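Student project report: Skarer, a small task planner for a two-armed robot
By Ebuka Nnaji and Jinlong Xiao
July 1, 2021
3 comments | 146 shares

Started in March, supervisor Gregor Lindsay. Aim was a planner that takes a short goal ("pick up bottle") and turns it into arm and hand moves without us typing in joint angles by hand. Old way was scripts. Broke every time the table got nudged.

Skarer has two parts. Perception side finds the object and sends out a pose, planner side picks an arm and a grasp. Messages between them go over Clikach, Tariq's logging layer, so every run can be played back afterwards. Saved us a lot of arguing. 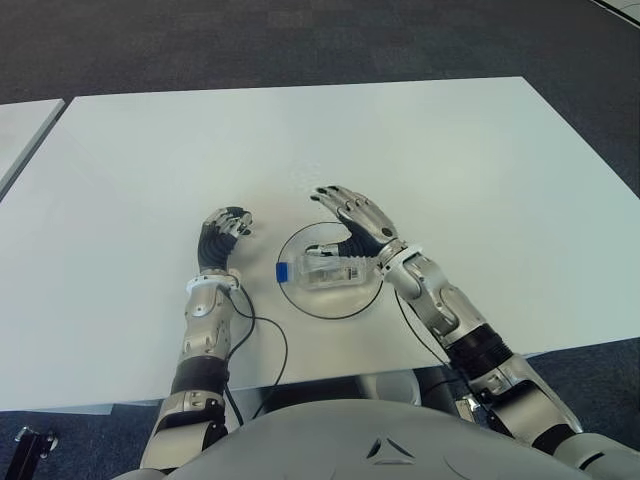

Grasp choice was the hard bit. First version scored each grasp only on distance from the palm, so it kept liking poses where the thumb would come down first. Added a cost for thumb contact before the fingers are ready. Also a rule that the arm not doing the job holds still, otherwise the planner wasted time checking the two arms against eachother.

Perception: clear plastic is a pain. Depth readings go straight through it or come back as noise. We ended up fitting to the colour image and using the tabletop plane for height. Trained on 400 labelled images, Tariq did most of the labelling. Plates are easier but the rim confuses the edge finder if the threshold is too low.

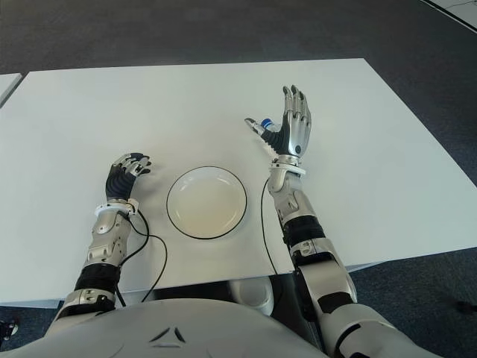
Fig. 2. Empty plate between the two hands, right hand open.

Planner timing. Sampling grasps in parallel helped, caching the reach checks helped more. Cache has to be thrown away when the table pose changes, we forgot this for a week and got very odd results. Fixed now, there is a test for it. 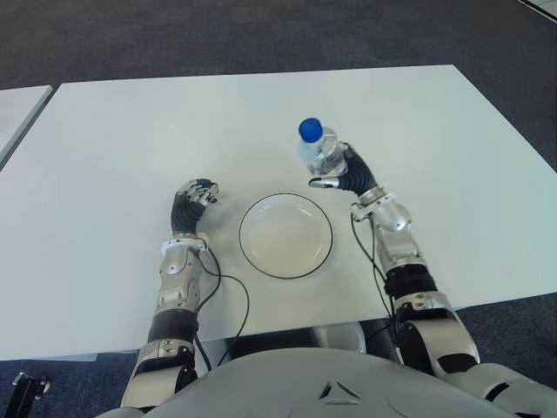 Why not plan the whole pick as one long motion?
We tried that first. One bad pose estimate spoilt the lot, so reach, close and lift are now planned seperately, with a fresh pose before each.

Still to do: releasing objects, proper error messages, tidy the config files. Code is on the group drive under skarer/planner, ask Tariq for acess.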